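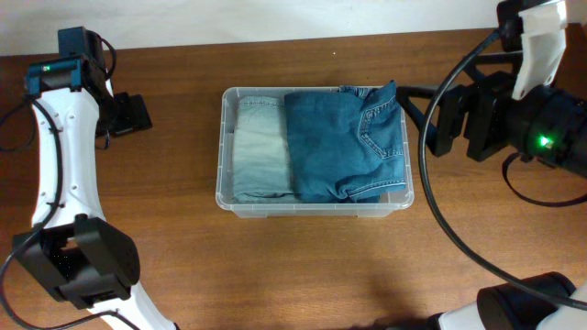 4. 청바지를 수납함에 넣기

이 장은 Drenik 투명 수납함에 청바지와 다른 두꺼운 옷을 넣는 방법을 설명합니다. 얇은 티셔츠와 속옷은 3장을 보십시오. 수납함의 조립은 필요하지 않지만, 칸막이를 쓰는 경우에는 먼저 4.3을 읽고 나서 옷을 접는 것이 좋습니다.

4.1 준비

1. 수납함을 평평한 탁자 위에 놓습니다. 침대 위에서도 할 수 있지만, 바닥이 부드러우면 접은 모양이 쉽게 풀립니다.
2. 수납함 안쪽을 마른 천으로 닦습니다. 처음 사용하는 날에는 미지근한 물로 씻고 완전히 말리십시오.
3. 넣을 청바지를 모두 꺼냅니다. 주머니를 하나씩 확인합니다. 동전, 영수증, 열쇠는 밖에 둡니다.
4. 단추를 채우고 지퍼를 끝까지 올립니다. 벨트가 있으면 뺍니다.

주의: 세탁한 청바지는 허리 부분과 주머니 안쪽이 가장 늦게 마릅니다. 손으로 만져서 차가운 느낌이 있으면 아직 넣지 마십시오. 뚜껑을 닫은 수납함 안에서는 냄새가 생길 수 있습니다.

4.2 접는 방법

다음 순서는 길이 100 cm 정도까지의 긴 바지에 맞습니다. 반바지는 5번 단계를 생략합니다.

1. 청바지를 탁자에 펴고 손바닥으로 허리에서 밑단 방향으로 쓸어 줍니다.
2. 한쪽 다리를 다른 쪽 다리 위에 겹칩니다. 뒷주머니가 바깥으로 보이게 합니다.
3. 가랑이의 뾰족하게 나온 부분을 안쪽으로 접어서 긴 직사각형을 만듭니다.
4. 밑단을 허리 쪽으로 올립니다. 밑단은 허리선보다 조금 아래에서 멈춥니다.
5. 다시 반으로 접습니다.
6. 수납함의 높이와 비교합니다. 접은 옷이 테두리보다 높으면 한 번 더 접거나, 세 겹으로 다시 접습니다.

참고: 접은 옷은 스스로 설 수 있으면 잘 접은 것입니다. 옆으로 쓰러지는 경우에는 공기가 많이 남아 있습니다. 두 손으로 누른 다음에 다시 세워 보십시오.

참고: 워싱이 많은 밝은색 청바지는 보통 천이 부드럽고 좁게 접힙니다. 진한 색의 두꺼운 데님은 같은 사이즈라도 자리를 더 많이 차지합니다. 그러므로 몇 벌이 들어가는지는 옷의 사이즈만 보고 정하지 마십시오. 두 벌만 넣어도 너비가 거의 다 차는 경우가 있습니다.

4.3 칸막이 사용

칸막이는 투명한 얇은 판입니다. 칸막이가 없어도 수납함을 쓸 수 있습니다. 작은 옷이나 모양이 잘 잡히지 않는 옷을 청바지와 같이 넣을 때 도움이 됩니다.

1. 칸막이를 두 손으로 잡고 위에서 아래로 똑바로 넣습니다.
2. 바닥에 닿을 때까지 천천히 내립니다.
3. 칸막이의 위치를 정합니다. 한쪽 끝에 가깝게 두면 작은 칸과 큰 칸이 생깁니다. 큰 칸에는 청바지를 넣습니다.

주의: 칸막이가 비스듬하게 들어갔을 때 힘으로 누르지 마십시오. 판이 휘거나 금이 갈 수 있습니다. 빼고 다시 넣으십시오.

4.4 넣는 순서

1. 왼쪽 끝에서 시작합니다. 왼손잡이는 오른쪽에서 시작해도 괜찮습니다.
2. 첫 번째 옷을 벽에 붙여 세웁니다. 접힌 둥근 면을 위로 향하게 하면 꺼낼 때 한 벌만 잡기가 쉽습니다.
3. 두 번째 옷을 첫 번째 옷 옆에 세웁니다. 첫 번째 옷을 한 손으로 받치고, 다른 손으로 넣습니다.
4. 늘어나는 천의 검은색 바지나 레깅스는 접지 않고 말아서 넣을 수 있습니다. 돌돌 만 옷은 세로로 세웁니다.
5. 남은 자리에 다음 청바지를 넣습니다. 위쪽이 테두리 밖으로 부풀어 나오면 꺼내서 4.2의 6번을 다시 합니다.
6. 뚜껑을 쓰는 모델에서는 뚜껑을 올려 봅니다. 옷이 뚜껑을 밀어 올리면 한 벌을 뺍니다. 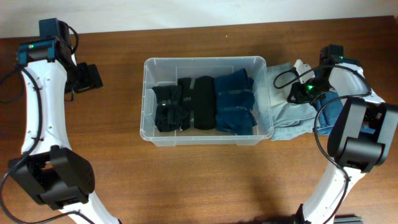
그림 4-2. 검은색 옷과 진한 색 청바지를 나란히 넣은 수납함. 수납함 오른쪽 바로 옆에는 밝은색 데님이 있음.

참고: 수납함 바로 옆에 다음 옷을 두면 작업이 빠릅니다. 그러나 옷의 한쪽이 수납함 벽에 걸려 있지 않게 하십시오. 옷을 당길 때 가벼운 수납함이 같이 움직일 수 있습니다.

참고: 색이 진한 새 청바지는 물이 빠질 수 있습니다. 처음 몇 번 세탁하기 전에는 밝은색 옷과 직접 닿지 않게, 사이에 검은색 옷이나 칸막이를 두십시오.

4.5 꺼내기와 다시 넣기

1. 꺼내고 싶은 옷의 양쪽 옆 옷을 손가락으로 조금 벌립니다.
2. 접힌 부분 전체를 잡고 위로 올립니다. 허리 고리만 잡고 당기면 접은 모양이 풀립니다.
3. 빈 자리가 생겨서 남은 옷이 기울면, 옷을 한쪽으로 모으고 칸막이를 옷 옆으로 옮깁니다.
4. 한 번 입은 청바지는 바로 넣지 말고 의자나 옷걸이에 걸어서 하룻밤 바람을 쐬게 합니다.

4.6 보관 장소

수납함을 선반에 올릴 때에는 선반의 안쪽 깊이가 수납함보다 길어야 합니다. Tinico 선반 중에서 너비 87 cm 모델은 수납함을 나란히 놓기에 좋습니다. 너비 133 cm 모델은 가운데 받침대를 반드시 끼우십시오. 데님은 무겁고, 받침대가 없으면 시간이 지나서 판이 아래로 휩니다.

서랍형 옷장에 넣는 경우에는 서랍의 위쪽 공간도 재십시오. 테두리가 조금 올라와 있어서 바닥 높이만 재면 부족할 수 있습니다.

주의: 햇빛이 직접 들어오는 창가에 두지 마십시오. 투명한 벽을 통해서 빛이 들어오고, 접힌 선을 따라 옷의 색이 바랠 수 있습니다. 난방기에서도 최소 30 cm 떨어진 곳에 둡니다.

4.7 자주 생기는 문제

옷이 가운데에서 쓰러집니다.
수납함에 옷이 적습니다. 칸막이를 옮기거나, 만 수건을 빈 자리에 넣으십시오.

옷에 주름이 많이 생깁니다.
너무 꽉 넣은 상태입니다. 손바닥이 옷과 벽 사이에 들어갈 만큼 자리를 남기십시오. 아래쪽에 빈 바닥이 조금 보여도 문제가 없습니다.

어느 청바지인지 위에서 구별하기 어렵습니다.
뒷주머니의 스티치가 위나 옆으로 보이게 접으십시오. 색이 비슷한 옷이 많으면 수납함 바깥쪽에 작은 종이 이름표를 붙이는 방법도 있습니다.

벽에 파란 자국이 생겼습니다.
데님의 염료입니다. 중성 세제를 묻힌 부드러운 천으로 닦으십시오. 거친 수세미는 투명한 면에 흠집을 냅니다.

작성: Mehrangiz Esfahani
개정: 6월. 4.3의 주의 문장을 추가하고 4.4의 순서를 고쳤습니다.

관련 문서
3장. 티셔츠와 속옷을 넣기
5장. 스웨터와 니트를 넣기
Drenik 수납함 세척 안내
Tinico 선반 받침대 설치
Jurnow 이름표 붙이는 방법
McAlister 서랍장 안쪽 치수 재기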